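From: Kylie Hapeta
To: Tamiru readers list
Date: 13 February 2018
Subject: Re: Chapter 5 and the river crossing

Gwion Ellis wrote:
> Finished chapter 5 last night. Did anyone else wonder why the
> old woman goes back for the seed basket? She has the whole clan
> waiting on the far bank. It slowed things down for me.

Oh, I have to stick up for the basket! I went back and read that whole stretch again this morning and I think it's my favorite part of the book so far. She's the only one in the clan who remembers the hungry winter, and the author never says so straight out, you just get that one line on page 186 where she counts the children and then looks at the water. I got goosebumps.

And the way she talks to the river as she wades in, as if it were a cousin who owes her something (I read it out loud to my sister, who doesn't even like prehistoric novels, and she wanted the next page).
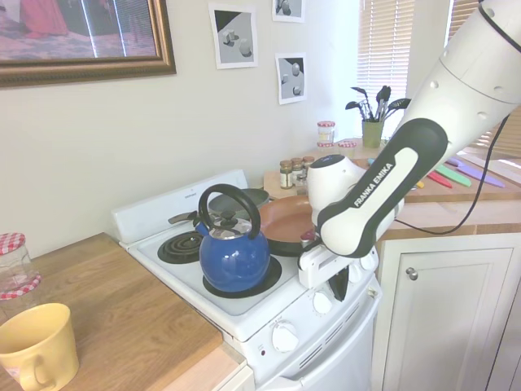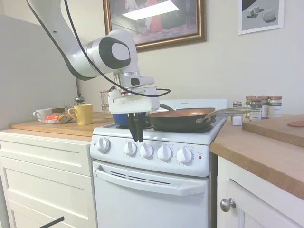 The stove is white in both.

Reading time: 5 minutes

Where I do agree with Gwion is the hunting scene right before it. It runs long, and I lost track of which brother had the spear. Pongsak thinks the two of them are mixed up on purpose, so that we feel as lost in the fog as they do. Maybe! I'd love it if somebody would go through it slowly and tell me who throws first.

For anyone catching up, we're reading through the end of the salt marsh chapters for March. Tipene has the Kikatier paperback, which has different page numbers from mine, so please give the chapter too when you quote something. And if you've never read the author's short stories, try "Ash Path" next. It has the same valley in it, many generations later, and there's a carved stone in the doorway that I'm almost sure is the one the boy drops in chapter 2.

Kylie

Comments

Jarrah Pomare: Older brother throws first. Look for the torn ear, he's the only one who has it.

Tipene Rewi: My copy has the crossing in chapter 6, so mine must be split up differently. Great scene in either one.

Gwion Ellis: OK, I reread it and the basket can stay. The hunt is still too long.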